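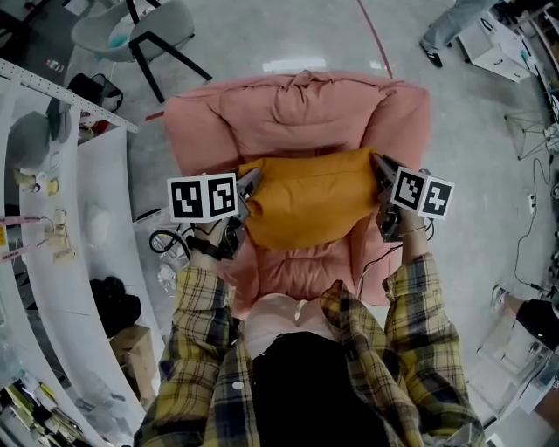
沙发靠垫的填充物，我前后换过三种，最后留下的是开孔聚氨酯碎海绵混短纤。先说结论再说过程：靠垫塌不塌，主要看填充量和外套内径的比例，材料本身的回弹率排在第二位。粉色单人椅上放一只芥末黄的靠垫，颜色上没什么可挑的，但靠垫的体积必须和椅子的坐深一起算。坐深减去靠垫受压后的厚度，才是人能用的坐深。很多人买靠垫只看边长，不看受压厚度，坐上去腰是顶住了，大腿却悬空一截。

测受压厚度的办法很简单。取一块硬质平板，盖住靠垫中央，板上放固定重物，静置五分钟后量板底到桌面的高度，四角各量一次取平均。不要用手按着估，手的受力面积太小，读数偏低，而且每次按的力气不一样。我用的重物是两本旧字典加一袋未开封的盐，重量称过一次以后就没再动过，盐袋外面缠了胶带，防止漏。

外套尺寸相同的情况下，我试过两档填充量：400克和515克，差115克。400克的手感松，摆着好看，靠上去十几分钟以后填充物往四周跑，中间只剩两层布贴在一起。多加115克以后中间能撑住，代价是边缘发硬，四个角鼓成尖的。解决角的问题不用减填充，内胆裁片时把四角各收进去一点，画成缓弧，缝完翻面角就平了。外套不必跟着改，直角外套套圆角内胆，角上会有一小块空布，拍几下就看不出来。

填充物的来源写一下。碎海绵是从Mok买的，按袋卖，粒径不均匀，大的有核桃大，小的接近粉末。粉末要筛掉，不筛的话会从内胆针脚里往外漏，洗一次漏一次。我用的是厨房淘汰下来的粗筛，在阳台上筛，戴口罩，当天风大，筛到一半改到浴室里关着门做。短纤是Pekeo的，成卷，需要手撕开，撕得越碎越不容易结团。两种材料分层放是错的，靠几天就分家，应当在大袋子里先混匀，再分几次塞进内胆，每次先塞四角，最后塞中间。

内胆布料选密织棉，不选无纺布。无纺布便宜，裁边不脱线，做起来省事，但摩擦时有沙沙声，夜里在客厅看书听得很清楚。棉布要先下水缩一次再裁，我第一只没有缩，洗后四边各短了将近一指宽，塞进外套以后拉链附近起皱，一直没救回来，现在垫在储物间的工具箱底下。

针距的问题，Borislav Vukčević来信问过，他按我去年那篇的参数做，返口处开线。我回去翻了记录，那篇里写的针距是给外套用的，内胆应当再密一档，返口手缝用藏针，双股线，起止各回三针。原文已经改了。另外他用的是弹力线，弹力线不适合受压的缝，反复拉伸以后线迹会松，换普通涤纶线即可。

拉链放在底边，不放在侧边。侧边拉链坐下时容易碰到胳膊，金属拉头还会刮扶手面料。隐形拉链的长度取边长减去六厘米，两头各留三厘米缝死。留得太短，内胆塞不进去；太长，拉链端头受力，齿会先从那里崩开。

清洗方面，外套每月一次，冷水，翻面，晾的时候拉链拉上。内胆一年洗一次就够，装进网袋，脱水用低速，然后平放，不要挂。挂着晾，填充物全部沉到下半截，干了以后很难再拍匀。平放的头一天每隔几小时翻一次面，阴天要晾到第三天才能确认中心干透，判断方法是用手插到底部接缝处捏，发凉就是没干。

四月我打算做一组带中隔的内胆，把一个腔分成三格，每格单独称重填充，看中间塌陷的问题能不能不靠加量解决。布已经裁好，隔片高度还没定，先按受压厚度的八成试一只。数据出来以后补在这篇后面。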